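Strebel hand-held grippers, black, sold in pairs
2,239 for the pair, cables included

We put these on the shop page in December and I still like them a lot, but I owe you the long version of what went wrong with the first batch before you hit the order button. Short version: the pads slipped on clear plastic. Thin rims, shiny lids, anything glossy really, and if you squeezed harder the linkage would stick half closed (scary the first time, let me tell you!).
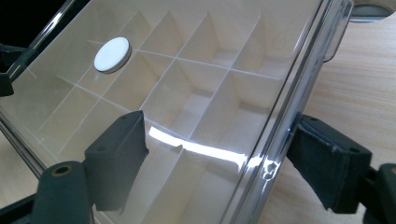
One Strebel gripper on a compartment box, both pads on clear plastic.

My own bad day was with a bead organizer. I had the lid partway up, the right finger let go, and the whole thing snapped down on my thumb. No blood, but I stopped shipping that same afternoon and went back through the returns. Batch 627 was the bad one, so check the sticker inside your handle.

The cause was pretty dull once I found it. The pads had a film left over from molding, and the pivot rings on that batch had been pressed in a hair too tight, so the fingers
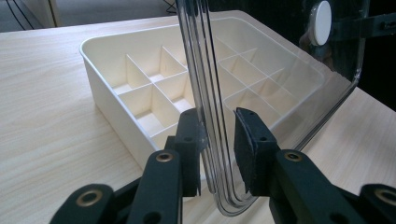
didn't open all the way when you relaxed your hand. You'd think you had let go and you hadn't. Brondar, who make the pads, now wash them before they go in the box, and I cycle every pair by hand before it leaves Pullcombe.

If you have a 627, please stop using it on anything with a hinged lid. Send me both halves, even if only one acts up, and I'll swap them free.

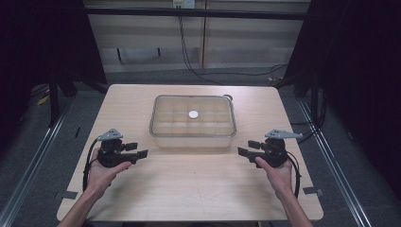
Mine stuck on day 3 and I figured I was holding it wrong. Swapped pair has been fine for 6 weeks, but I'd still keep my fingers out from under the lid. – Stustotia

Yes, please do that! Good pads or bad, a lid can drop. Unplug before you clean the pads too, and use a barely damp cloth, no oil.
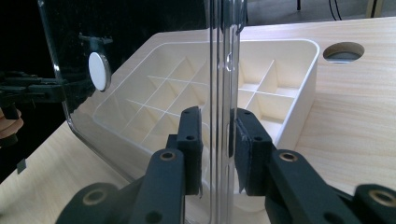

Page kept by: Pullcombe Hand Tools Desk, Returns and Repairs
Updated 2023-06-02

Replacement pads ship separately if yours are just worn. Put the batch number in the order note.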